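Rangement des tasses : l'arbre en bois remplace l'étagère

Depuis la rentrée de septembre, le présent carnet rend compte des aménagements apportés au coin café de la maison de Melwood. Après les boîtes à thé et le tiroir à couverts, il convient d'aborder la question des tasses émaillées, jusqu'ici empilées sur l'étagère haute. L'empilement présentait un inconvénient connu : l'émail s'écaille au bord lorsque les pièces s'entrechoquent.

Le choix s'est porté sur un arbre à tasses en bois, acquis à la brocante de Wellham un samedi matin et posé sur la table blanche.
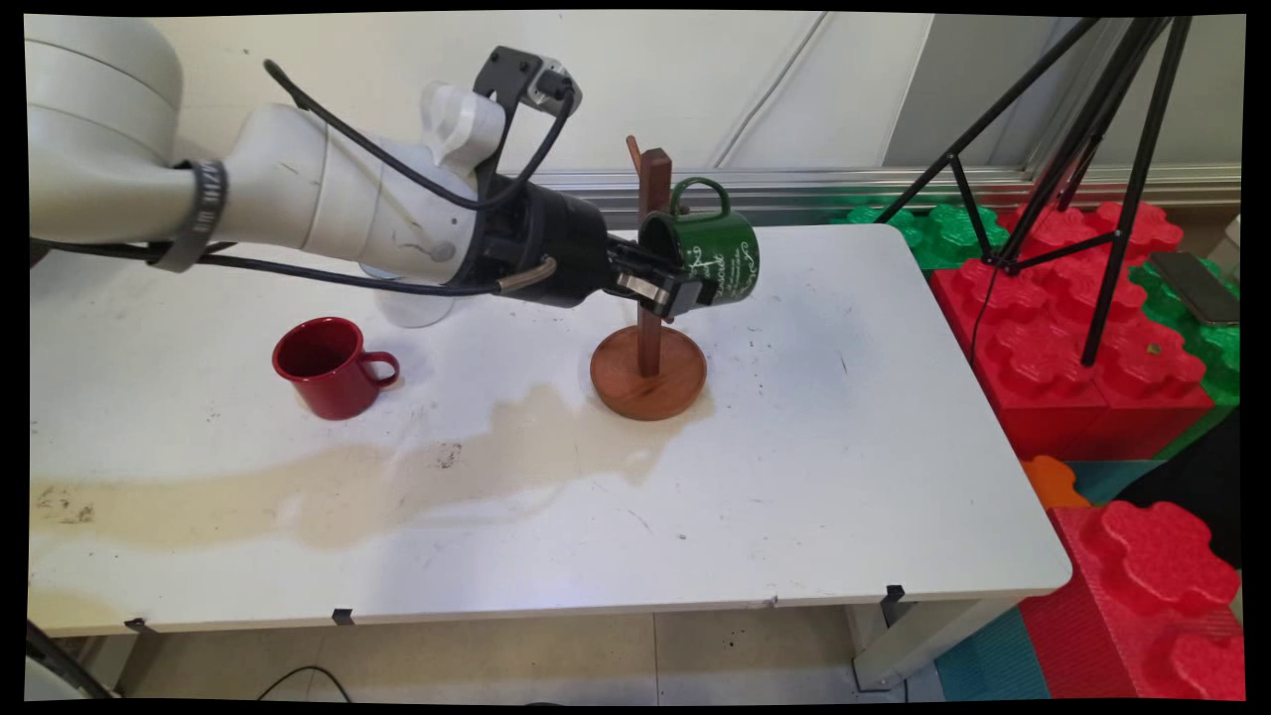 La tasse verte près du support, la rouge sur la table.

L'encombrement au sol du meuble est modeste, ce qui importe sur un plan de travail de 41 centimètres de profondeur. Le socle rond a reçu une fine couche d'huile — une seule, le bois étant destiné à côtoyer l'eau. Les tasses sont essuyées avant d'être suspendues, en particulier autour de l'anse, où l'humidité demeure volontiers.

Il a été retenu de garnir d'abord les chevilles hautes, puis d'équilibrer la charge de part et d'autre du montant. Les modèles à anse étroite, dont ceux rapportés d'Odley, restent pour l'heure dans le placard.
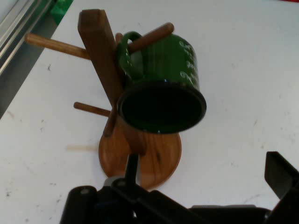
Faut-il suspendre les tasses émaillées encore humides ?
Mieux vaut les sécher au torchon au préalable, l'eau stagnante favorisant la rouille aux endroits où l'émail est ébréché.

Le prochain billet portera sur le nettoyage de la table, dont les marques anciennes appellent un traitement distinct.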